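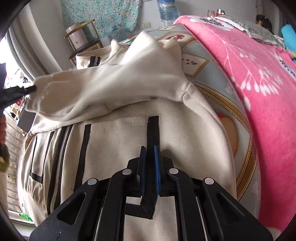

Arturo Russo
Grivham 成人夜校 家居整理课 主讲

第二讲讲义：带拉链的针织外套，怎么摊、怎么折、怎么放

更新于 11/13/24

上一讲我们折的是T恤，大家折得都挺开心，下课的时候还有人跟我说，折衣服嘛，不就那么回事。好，那这一讲就来一件不那么听话的！米白色的针织外套，料子软，中间一条长长的金属拉链，拉链两边镶着黑边，口袋口也用黑边框了一圈。这种衣服我自己衣柜里也有，挂着怕肩膀撑出包来，折着又老是鼓，往抽屉里一塞，第二天拿出来袖子上全是褶子。我跟它较劲较了好多年，才慢慢摸出一套自己顺手的办法，今天全写在这份讲义里，上课没记全的同学可以回家对着看。

先说一句，这份讲义是按我上课的顺序写的，中间有些地方我会扯远，你们知道我的毛病。

一、先摊开，别急着折

我在课上反复讲过，一件衣服折得好不好，多半在摊的时候就定下来了。软针织的衣服尤其是这样。T恤你随手一抖，它自己就差不多平了，针织外套可不会，它会在你看不见的地方鼓一个小尖儿起来，就像上图靠上边那一处，布料拱成一个小山头。这种小山头你要是不管，直接折过去，它就压成一道死褶，等你穿的时候正好在胸口或者背上，难看得很。

所以先把衣服整个放到床上。为什么是床呢？桌子也可以，不过多数同学家里的餐桌没那么宽，袖子一展开就垂到外面去了，一垂就往下坠，把整件衣服都带歪。床够大，而且有一点点软，手掌压下去，布料会跟着服帖。我上课喜欢用花床单，浅蓝灰的底，上面一块一块米白色的方格，镶着金边，有的格子里还画着小小的吃的。班上有人说看着饿，哈哈。不过这种有方格的床单有个意想不到的好处：格子的边是直的，你可以拿它当尺子，把拉链往格子边上靠一靠，歪没歪一眼就知道。

你们看图里，拉链是斜着走的。衣服刚放下来、还没有摆正的时候，千万别去拉袖子，也别去拽下摆，先管拉链。

二、拉链是这件衣服的脊梁

我把拉链叫“脊梁”，班上的同学听多了都会笑，可是真的，你把拉链摆直了，两边的布就有了着落。步骤是这样的：

先把拉链拉到头。敞着折也能折，但是两片前襟会各走各的，折到一半就错开了，新手不要给自己找麻烦。

一只手按住领口那一头，另一只手捏住下摆那一头，轻轻往两边带。记住是带，不要扯。针织的东西你一扯它就长了，拉链却不会长，结果就是拉链两侧起一串小波浪，跟饺子边似的。已经起了波浪怎么办？松手，把衣服提起来抖一下，重新放。不要试图用手一个一个去抹，我抹过，抹到最后衣服歪得更厉害。

拉链直了以后，用手掌从中间往两边推，推到侧缝为止。推的时候手要平，手指不要抠。指甲长的同学注意一下，软针织很容易勾丝。上学期就有一位同学勾了一根长长的线出来，她想剪掉，我赶紧拦住了。勾出来的线不要剪，用钝头的针从背面慢慢挑回去，这个我们放到缝补那一讲再说。

黑边也顺便看一眼。镶边的布和主体的布往往软硬不一样，摊平的时候镶边容易翻过来，尤其是口袋口那一圈。拿手指沿着边走一遍，翻过来的地方给它翻回去。口袋里也摸一摸！纸巾、车票、硬币，我都摸出来过。硬币要是留在里面，压在一摞衣服底下过一个夏天，会在布上印一个圆圆的印子。

三、布襻、吊牌，这些小零碎

很多外套上会有一些小零碎，比如图里捏着的那个黑色布襻，一小段黑色织带对折了缝在衣服下半部分，立起来有点碍事。我上课让大家传着看各自带来的外套，有的在后领，有的在侧面，有的缝在下摆附近，用处也各说各的。有位同学说是挂钥匙的，有位说纯粹好看，争了半天也没争出结果，咱们就不管它是干什么用的了，只管怎么对付它。

我的习惯是这样：折之前把它捏起来，看看根部缝得牢不牢，然后让它顺着一个方向倒下去，倒平。往哪边倒都行，跟着旁边那条黑边的方向倒最顺眼。最怕的是它自己窝成一团，外面看不见，折好以后那儿老有一个硬疙瘩，你怎么压都压不下去，还以为是自己折得不好。我有一回给学生示范，折了三遍都鼓，第四遍才想起来去掏，掏出来就是这么个小布襻，当着全班的面，特别丢人。

捏布襻还有一个小用法，就是挪衣服。摊的时候发现整件衣服位置偏了，又不想重来，可以捏着它轻轻提一点点，往旁边带一带。前提是它缝得结实，线头松了的就别这么干，缝线会越拉越松。布料薄的地方也要小心，提得太高，周围一圈都跟着起来，好不容易抹平的又白抹了。

领口的小拉链头也算零碎。拉到头以后让它平躺下来，不要竖着。图里领子那儿有个黑白相间的小拉头，领子是折着的。领子我一般最后才处理，先让它随便待着。

四、袖子，最麻烦的就是袖子

好，终于说到袖子了。每次上课，一大半的时间都花在袖子上，真的。

针织袖子的问题是它会自己缩成一堆，软软的，像图里上边那只，从中间一直皱到左边去。你看着觉得乱，其实好办，捏住袖口，顺着袖子本来的方向往外带，让它自己展开。注意我说的是捏袖口，不要抓袖子中段。抓中段的话，前半截平了，后半截又堆起来了，来回折腾。

带开以后，从肩膀那一头开始，用手背往袖口方向推。为什么用手背呢，我也说不太清楚，是我妈教的，她说手心有汗，手背干爽。后来我试过用手心，也没什么大区别，不过习惯了就改不过来啦，你们随意。

袖子展平以后先别往里折！先看看袖缝在哪儿。袖缝应该在底下那条边上，要是跑到上面来了，说明袖子拧了，要转回去。拧着折的袖子，折的时候看不出来，穿的时候也看不出来，可是放久了会有一道斜斜的印子，从肩膀绕到手腕，熨都不太好熨。

然后再往里收。我教两种收法，大家挑一种，不要混着用，一摞衣服里收法不一样，厚薄就不一样，摞起来会歪。

一种叫“抱臂”，两只袖子交叉叠在身前，像一个人抱着胳膊。快，好看，适合袖子不太厚的。缺点是中间会厚一块，正好压在拉链上，金属拉链硬，时间长了会在袖子上硌出一排小牙印。

另一种叫“贴边”，袖子从肩膀那里往里折，再顺着衣服侧边向下放，跟拉链平行，谁也不压谁。慢一点，可是平，浅颜色的衣服我都推荐用这种。今天课上示范的也是这种。

五、正式开折

前面都做好了，折其实很快，大家不要紧张。

衣服翻过来，背面朝上，拉链那面贴着床单。翻的时候两手分别捏住肩膀和下摆，整片翻，像翻一张大饼。翻完一定会有地方乱掉，这很正常，再抹一遍就好，花不了多少工夫。

左边往中间折，折到背中线稍微过来一点。袖子贴边放好。右边照做。这时候它应该是一个长条，上下一样宽。要是上面宽下面窄，多半是肩膀折少了，打开重折。

领子往下扣，扣平。有的同学喜欢把领子留在外面，说拿的时候认得出来，也行，不过领子高的衣服留在外面会慢慢塌掉，再穿的时候就立不起来了。

接着从下摆往上折。如果是平摞，对折再对折就够了。如果是竖着插在抽屉里，就折成三段，最后一段塞得稍微紧一点，让它能自己站住。站不住也没关系，软针织本来就懒，旁边靠着别的衣服它就站住了。

折好以后用两只手从上面压一压，把里面的气赶出来。不要坐上去，真的有人坐上去。金属拉链再结实也是一排小齿，坐弯了就不好拉了。

六、放哪儿

我在家里给外套单独留一个抽屉，家里抽屉不够的可以用盒子。上课用的是 Trellthorpe 的布面收纳盒，软边的，装针织刚好。硬塑料盒也不是不行，只是边上硬，衣服靠着它会压出一条线来。

浅色的衣服和深色的分开放，这条大家都知道，可是像今天这种又有米白又有黑边的怎么办呢？我的做法是垫一张薄棉纸，折的时候放在黑边和浅色布料碰到的地方。第一次洗之前尤其要垫，新衣服的黑色有时候不老实。Salton 路那家布店有卖整包的，一包 200 张，够用好久好久。用干净的旧枕套剪成片也可以，省钱。

换季收起来的时候，一定要等干透了再收。针织吃水，摸着表面干了，里面夹层的地方可能还潮着，尤其是拉链两边镶边那里，布叠了好几层。我的办法是多晾一晚上，反正不着急。我一般在六月收，那阵子天气干爽，晾衣服也快。

摞的高度也说一下。平摞的话，一摞不要超过 12 件，再多最底下那件就扁得像张饼了，拿出来半天缓不过来。抽屉浅的，还要更少。

七、大家课上问的几个事

有同学问，挂着到底行不行。行，挂厚一点的宽肩衣架，细铁丝的那种会在肩膀上顶出两个角。经常穿的，今天穿明天还穿的，挂着方便，我自己也挂。放一个季节不动的，还是折起来吧，软针织挂久了会往下坠，下摆越来越长，前后还不一样长。

有同学问，卷起来可不可以。出门旅行的时候可以，带拉链的卷起来有一点硌，从下摆往领子卷，让拉链直着进去，别斜着卷。卷好拿根松紧带套一下，别太紧。到了地方赶紧拿出来。

还有同学问，为什么自己折得总比我慢。哎，我算过一笔糊涂账，教课这些年，光外套我就折了将近 3000 件，你才折了几件呀，急什么。刚开始的时候我折一件要很久，折完还不好看，Orlandini 老师（我的师父，一位特别严格的老太太）从旁边走过，一句话不说，伸手给我抖散了，让我再来。我当时心里委屈得不行，现在想想，她抖的那一下手法倒是真漂亮，衣服在空中就平了一半。

袖口起球的那位同学，下回把去球器带来，我帮你看看刀头，不要用刮胡刀刮，求你了。

八、回家练习

找一件带拉链的软外套，按上面的顺序练，每天练 20 分钟就够，多了手会酸，手一酸就开始糊弄。练的时候先慢慢来，把摊平那一步做扎实，折得快不快以后再说。

练完拍一张摊平的、一张折好的，下次带来给我看。摊平那张我看得最仔细，拉链直不直，袖缝在不在底下，口袋边翻没翻，我都要看。折坏了的也拍，折坏的讲起来更有意思。

没有合适外套的同学，用带扣子的针织开衫代替也可以，扣子从上到下都扣上，把扣子那一排当拉链来摆。扣子大的衣服，中间会稍微厚一点，收袖子的时候用贴边那种收法，别用抱臂。

下一讲讲带帽子的衣服，帽子里面能塞东西，也能把整件衣服塞进帽子里，很好玩的！请大家带一件连帽的来，厚薄都可以，绳子太长的先打个松结，省得在包里缠成一团。

分类：课程讲义 / 衣物整理 / 针织外套

首页 课程表 讲义 上一讲 下一讲 留言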